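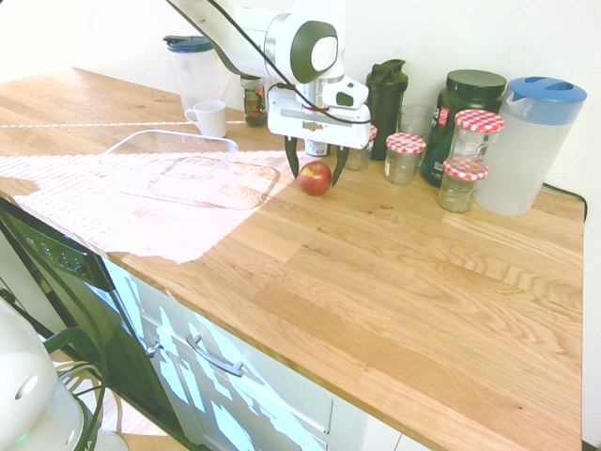
Why bother comparing fingers when the stock ones already close on an apple? A reader going by tinbench wrote that under our first notes, and added that a firm price for a set of aftermarket fingers would be more use than another table of results. It is a reasonable thing to ask, so it leads the list.

Gripper Comparison: Frequently Asked Questions

Why compare fingers at all?

Closing on an apple is the easy part. The differences between finger sets show up when the arm has to place the fruit, when the approach is a little off center, or when there are other things close by. We wanted to know which set puts up with a bad approach, and how much force each one needs before the fruit stops slipping. Prices are left out of these pages. They change too often, and most shops will quote you directly.

Which finger sets are in the comparison?

Two sets. The first is the plain parallel pair we call the Fleury fingers, which are stiff and narrow. The second is the Nurkine pair, which has a softer pad and a slightly wider face. Both mount on the same hand with the same screws, and changing over takes a few minutes.

Is the arm the same for both?

Yes. Arm, hand and controller settings stay as they are. If you change the arm speed and the fingers in the same session, you will not know which one caused the result. We made that mistake in October and had to throw out a whole batch.

Why an apple?

It is round, firm and cheap, and it has a shiny skin that slides if the grip is poor. It also rolls when it is nudged, so a finger that touches down early on one side gives itself away. A foam ball hides that.

Why work on a kitchen counter?

The Neltotico project is about household pick-and-place, so testing on a bare lab bench would leave out most of the trouble. Jars, mugs and pitchers along the wall limit how the arm can come in. Sunlight moves across the wood during the day, and anything made of clear plastic or glass is hard on depth cameras.

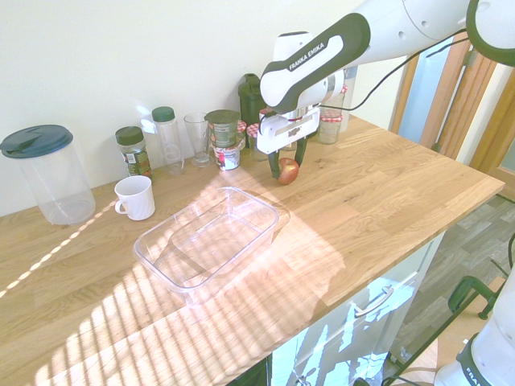 How is a trial scored?

A trial passes if the fruit is lifted, held for two seconds and set down inside the tray or dish. It fails if the fruit drops, if it ends up outside, or if the arm stops on a force limit. A nudge before the grasp is written down but does not count as a failure.

How many trials have you run?

Some 2,000 so far, counting both finger sets. We report results in blocks of 500, and a block is only published when both sets have finished it under the same program.

Which set is better?

For a centered approach, there is little between them. With the approach shifted sideways, the Nurkine pair drops the fruit less often. The Fleury pair is better in tight spots, where the wider face can catch on whatever is next to the fruit. If your objects stand close together, start with the narrow pair.

What does the controller do about sunlight?

Nothing by itself. The Ovatbridge software lets you lock the camera exposure, and we suggest doing that before each block. Leave it on auto and the exposure will shift as the light moves, and the position estimate for the fruit can shift with it. Closing the blinds helps too, but then you are testing a different room.

One camera or more?

A fixed camera beside the workspace is enough for a single object. When the hand is low, it hides whatever is behind it, so a second view from another side is useful for checking the finger gap. We have not compared wrist cameras yet.

Can I use the same settings on another arm?

Use them as a starting point only. Grip width carries over well. Force values do not, and they should be set again on your own hardware, beginning low.

My gripper closes but the fruit spins. What should I check?

Check the height first. Fingers that close above the middle of the fruit tend to squeeze it downward and turn it. Lower the hand a little and try again. After that, wipe the pads and look for wear on one side.

Last updated Apr 17, 2024

Filed under: Grippers & Hands, Test Notes, FAQ

Related items
Setting grip force from zero
Locking exposure in Ovatbridge
Fleury fingers: mounting notes
Clear plastic and depth cameras
Neltotico trial log, October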